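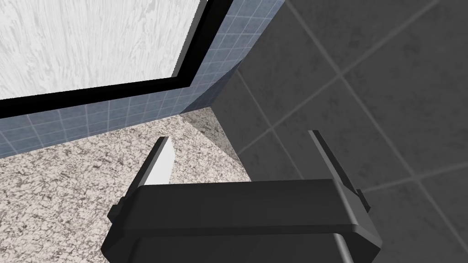 Small square tile, blue-gray, under a black-edged white panel.

The Salt Wife of Pudthorpe (Andgate Hearts, book 3) - review

Ok quick one, lunch break, no spoilers past the halfway mark unless I say so.

Paranormal romance. Cursed lighthouse, selkie hero, widow heroine. Historical too, set in 1912, though you'd forget that for whole chapters because everybody talks like they just got off a group text. More on that.

Got the ebook the day it came out, finished it at 3 in the morning, was useless at work. So that's a recommendation right there I guess. But I have complaints. I have a LOT of complaints.

The setup

Heroine is the Widow Nwosu, just inherited a lighthouse on Pudthorpe rock from a husband she married by mail and met twice. No money, no family, one trunk. First night there she finds a man asleep in the lamp room, naked, sealskin folded under his head like a pillow. Says he's been bound to the light for 75 years and he can't leave until a woman who owns the place asks him to stay. Read that again. He can't leave until she asks him to STAY. It's a nice twisty little curse and the book gets real mileage out of it, because every time she's about to say the words she figures out she'd be setting him loose, and he'd be gone on the next tide.

Loved that. Best hook in the series by a mile. Book one was the shipwreck amnesia thing (fine) and book two was the twins (not fine, we don't talk about the twins).

The hero

He's called Caltska. Just Caltska, selkies only get the one name. Big, quiet, gray eyes, bad at doors. I'm serious, there's a running bit where he doesn't get latches and it never stopped being cute. He's also not an alpha jerk, which after book two was a relief. He asks before he touches her. He learns to make bread. He gets jealous exactly once, and it's over a dog.

My problem is he has no edge at all till the last quarter. Everyone in the village is scared to death of him, mothers pull kids indoors, and then he shows up and he's a golden retriever. Give me one scene where I get why they're scared. One! When it does come (chapter with the wreckers, you'll know it) it's so good that I was mad it took that long.

The heroine

Prickly. I like prickly. She's grieving a man she hardly knew and feels guilty that she's not sadder, and thats handled better than I expected from a book with this cover. Her scene with the trunk, where she unpacks his shirts and tries to remember what his voice sounded like and can't? Teared up on the bus.

She does do the thing where she overhears half a conversation and runs off into a storm. In the third act. On a rock. Where was she going to go. It's a rock.

Heat level

Slow burn, then not slow. First kiss is at the midpoint, and after that there's one long scene in the boathouse and two shorter ones. Open door, sweet more than spicy. If you came over from the author's vampire books you might find it tame. I thought the boathouse was lovely except for the word "brine," which shows up so many times I started skimming around it.

Stuff that bugged me

The dialogue. People say "okay" and "no worries" in a historical. There's a "my bad." I don't need thees and thous but come on, somebody should have caught my bad.

The subplot with the harbor company trying to buy the rock. They offer her 4000 dollars, she says no, they get nasty, and then it just... goes away? Villain gets on a train. I kept waiting for him to come back. Maybe he's book four. Felt like a chapter got cut.

Also the selkie rules. In book one a selkie can't be more than a day from salt water or gets sick. In this one Caltska goes inland to the fair for what has to be a long weekend and he's eating pie. Nobody mentions it. If you're gonna have rules, have rules.

And the epilogue. Baby epilogue, of course. I don't mind them but this one has the baby AND a wedding AND both couples from the other books dropping by to say one line each. Roll call. Skip it, the real ending is the page before and it's perfect.
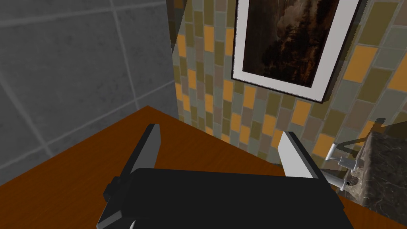

Should you read it if you haven't read the others?

Yep. Start here even. There's a short recap in chapter two, kind of clunky, a neighbor lady tells the widow everything over tea, but it gets the job done. You only need to know that Andgate is the sea court, the selkies answer to it, and the queen is not nice. Go back for book one later if you want. Leave book two on the shelf.

Audio or print?

Tried the sample of the audiobook. Narrator does a great widow and a weird Caltska, real gravelly, like a movie trailer. Not how he sounded in my head at all. Ebook for me. Paperback was supposed to be out in June and got pushed, the listing now says 10th November, so check before you order it as a gift. The cover's prettier on the paperback too, no floating abs.

Rating

Four stars. Would've been four and a half without the storm thing. Curse is clever, bread scenes are good, boathouse is good, dog lives (I always check, so now you dont have to).

Book four is apparently the queen's book and I've already preordered it, so take my complaining however you like. Lunch is over, comments are open, please mark your spoilers.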